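Jidine Community Help > Small Mechanics and Models > Gears

Third small gear will not go down on its peg, the first two are easy

Guoqing Jia
posted on Monday, 87 views

Good evening to all. I have a small planetary gear set, the Grerska bench set, and I want to assemble it many times for practice and later show the work to other people. I have read the older topics in this section, but they speak mostly about clock gears, and I am not sure the advice is good for my case.

The set has a round base plate with a big hole in the middle and three short pegs. On each peg comes one small metal gear. After this there is a middle gear, which must go between the three small ones, and then the outer ring with the teeth inside. The leaflet which came with the set has only one drawing and almost no text. It says to put the gears "with care," and I believe I do that.

My difficulty is as follows. The first gear goes down on the peg with its own weight, or with a very light touch. The second gear also. The third gear stops when it is a little way down, and stands crooked. If I push it from the top, it goes down on one side and rises on the other. If I lift it, the peg holds it for a moment and then lets go suddenly, and the gear can jump away. Yesterday it happened 9 times in 23 attempts, and I wrote every attempt in my notebook. In the other 14 attempts it went down normally, and I did not feel that I did anything different.

I work on a black mat on a white table. The gears which wait for their turn are lying on the mat near the plate.

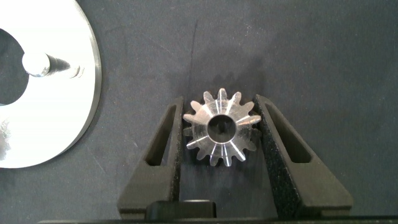
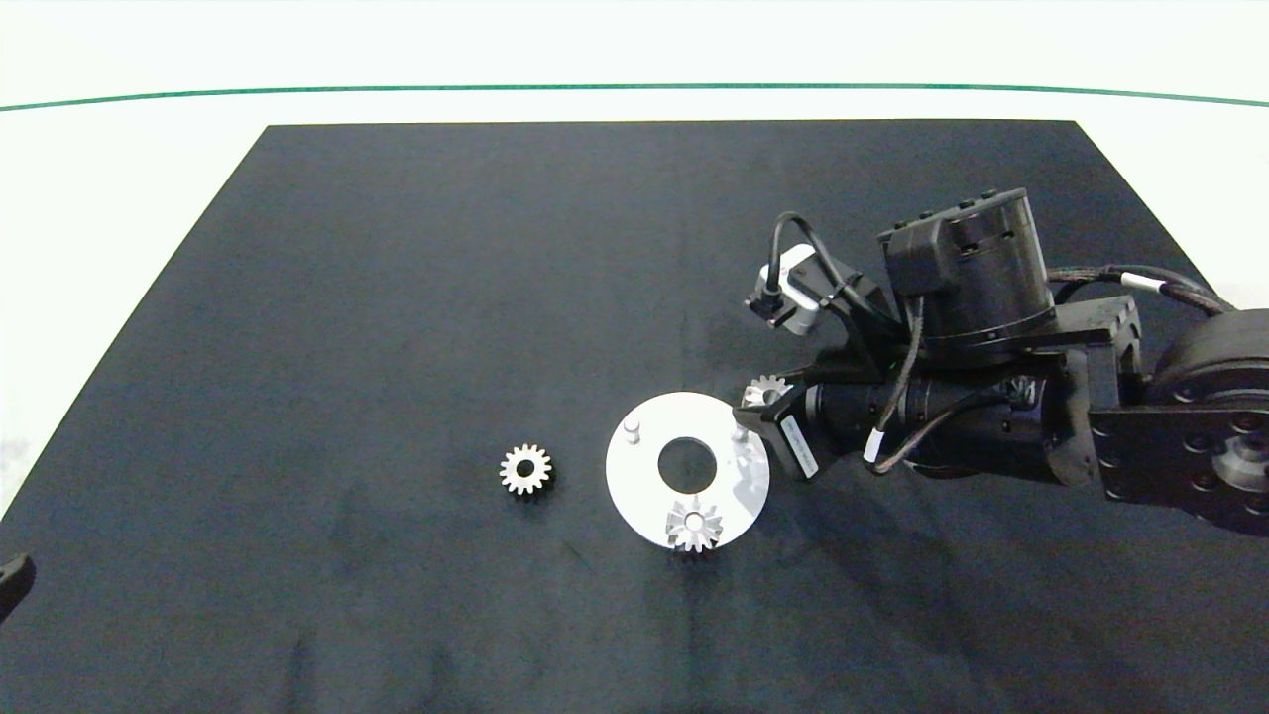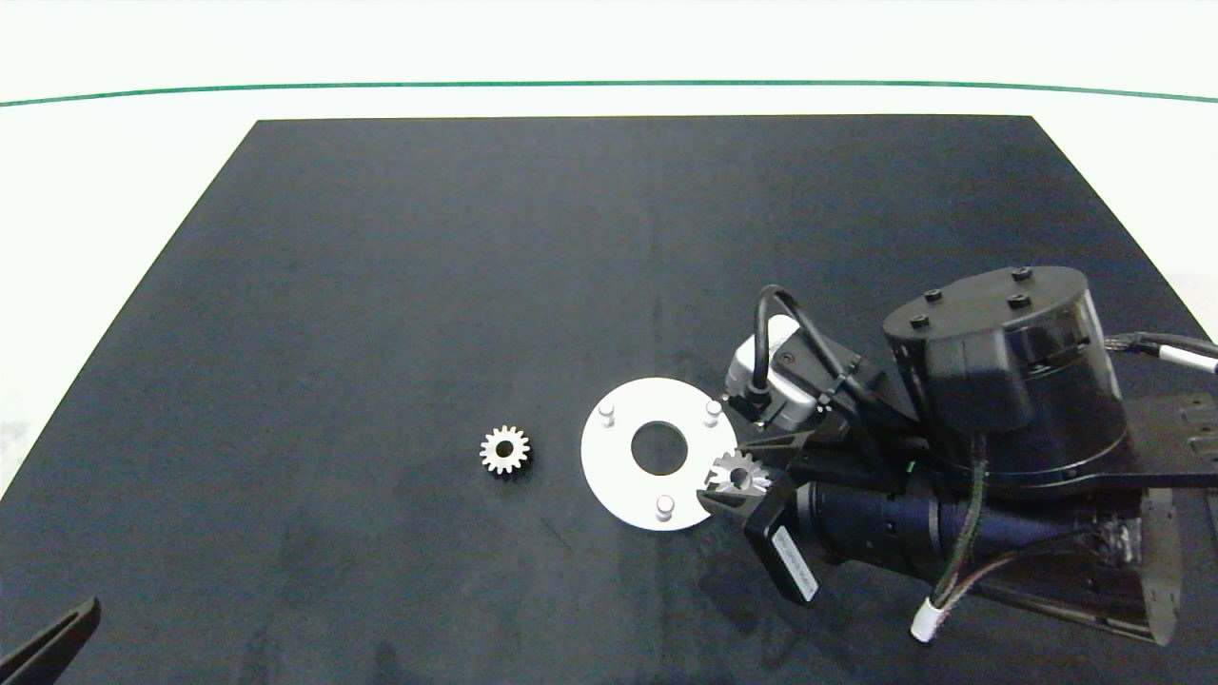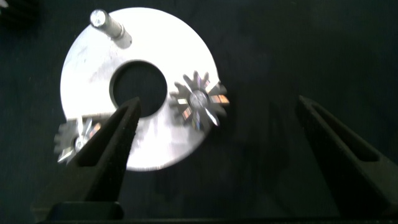
What I tried until now: I washed the gears and the plate with warm water and dish soap, and dried everything very well. I put one small drop of sewing machine oil on the pegs. With the oil the first two gears became even easier, but the third one was the same, and also there was now oil on everything, so I washed it all again. I changed the order of the pegs too. I started with a different one each time, in the hope to find one bad peg, but in my notebook I cannot see a clear result. I must admit that I did not write which gear was on which peg. To me the gears were all the same, and I took the one that was closest.

I have three things I would like to understand. Can a gear be good on one side and bad on the other side? They look the same to me on both faces. Is it permitted to make the hole a little bigger, or do I then destroy the set? And should the middle gear be put first, before the three small ones? A person at the shop told me this, but then I don't see what should hold it in the center.

I would be thankful for an explanation in simple words. English is not my first language and I don't know all the names for the parts of a gear.

11 people have this same problem

Rebecca Caruso
answered the same evening

Just hit it with something soft. A wooden spoon handle works. It is a toy set, don't worry so much.

 Guoqing Jia
 Thank you for your answer. I am afraid to bend the peg, so I will wait a little with the spoon.

 Ziad Qaisi
 Please do not hit it. When a gear stands crooked on a peg, hitting makes a scratch in the hole, and after this the gear will always be tight.

Shazia Pirzada
answered the next morning
Accepted by Guoqing Jia

Hello Guoqing. I am also not a native speaker, so I will write slowly and hopefully we understand each other. I had the same set on my table for most of August, and before that an older one from Tarnidon with the same kind of plate. I think you have two small problems which come together, and for this reason your notebook shows no order.

First, the gear that stands crooked. The hole of a gear has an edge at each end. When the gear is made, a very thin piece of metal can stay on this edge. It is called a burr. You often cannot see it, but you can feel it. Take a wooden toothpick and move it slowly from inside the hole to the outside, all the way around. Where there is a burr, the toothpick catches and loses a small fiber. Do it on both faces of every gear. So yes, a gear can be good on one side and bad on the other side! In my set there was one gear with a bad edge on one face only, and I had to look for it a long time, because I turned the gears over without thinking each time I picked them up.

To remove the burr you don't need to make the hole bigger. Please don't do that. When the hole is bigger, the gear leans on the peg, and the teeth press in the wrong place. Take very fine abrasive paper, roll it to a small cone, put the point of the cone in the hole and turn it two or three times with your fingers, with nearly no pressure. Then clean the gear, because the dust is bad for the teeth. Try it on the peg. If it is better, stop. It is very easy to continue too long.

Second, the way down. A gear on a peg is like a drawer in an old cupboard. If you push only one corner, it stops, and the more you push, the more it stops. The gear must come down flat. What helped me was to hold it at two opposite places on the teeth, bring it over the peg, and let it touch the top of the peg before I pushed at all. Then I moved it sideways by a very small amount until I felt it fall on the peg. After this I turned it a little to the left and a little to the right while it went down. If it stops, lift it completely and start again from the top. Do not try to repair it when it is halfway.

Be careful also where you hold it. If you hold on the point of one tooth on one side and on the space between two teeth on the other side, the gear turns a little when you close your grip, and then it is no longer exactly over the peg. With a gear that has an even number of teeth you can hold tooth against tooth. Yours seem to have 14, so this is possible for you.

About the middle gear: I put it last of the four. The person at the shop was perhaps thinking of a different model, where there is a shaft in the center. On your plate there is a round hole in the center, so in this step nothing keeps the middle gear in place except the three small gears around it. Put the three small ones, check that each of them turns freely when you touch it with one finger, and only then bring the middle gear. It will normally stop on top of the teeth. Don't push. Turn it slowly until it finds the spaces.

One more thing, about your notes. Mark the gears. I used a thin permanent marker and made one, two or three dots on the face, near the hole and not on the teeth. Then "dots up" or "dots down" tells you which side you used. I also gave the pegs letters on a piece of paper under the plate. With this you will know after one evening if it is a gear, a peg, or a combination of the two.

 Guoqing Jia
 Dear Shazia, this is very clear, thank you for so much work. I made the test with the toothpick. One gear catches on one face, in one small place. On the other face, nothing. I will buy the fine paper tomorrow. Is there a number on the paper that I must ask for?

 Shazia Pirzada
 I used 1000, and it was slow but safe. 800 is also possible if you are patient with yourself and look often. Don't take the brown paper for wood.

 Guoqing Jia
 I did it with 1000 and turned the cone three times. The gear goes down now with both faces, on all three pegs. I still have one attempt from time to time where it stops, but I lift it as you say, and the second time it goes. I marked them with dots too.

Ikechukwu Shehu
answered two days later

The answer from Shazia is correct, I only want to add some small points, for people who find this page later.

Check if the plate lies flat. A soft mat is pleasant, as the gears do not roll so far when they fall, but if there is a crease or a crumb under the plate, the plate is a little higher on one side, and then all the pegs lean in the same direction. You can test it by pressing with one finger on the rim, at different places. If the plate rocks, move it or clean under it. I did not think of this for weeks.

Small shiny gears are also hard to judge by eye when the lamp is directly above. The light jumps from tooth to tooth and you believe the gear is flat when it is not. I moved my lamp to the side, low, so the gear throws a shadow on the plate. If the shadow is wider on one side, the gear is crooked. This is easier for me than looking at the gear.

I agree with no oil at this stage. Oil holds dust, and with oil on the faces the gears stick to the plate and you think they are tight on the peg. When the whole set is finished you can put a little dry lubricant on the teeth. I use the one from Hakim, but any kind that dries will do.

And keep one spare small gear, if your shop sells them single. Mine went under the radiator last winter and I found it in spring.

 Ziad Qaisi
 Does the test with the shadow also work for the outer ring? Mine stops always on the same side.

 Ikechukwu Shehu
 Yes, but for the ring it is better to look from the side, with your eyes at the height of the table. Turn the middle gear a very little while the ring rests on top. Usually it is one small gear that is not fully down, so look at those first.

 Ziad Qaisi
 It was one small gear. Thank you.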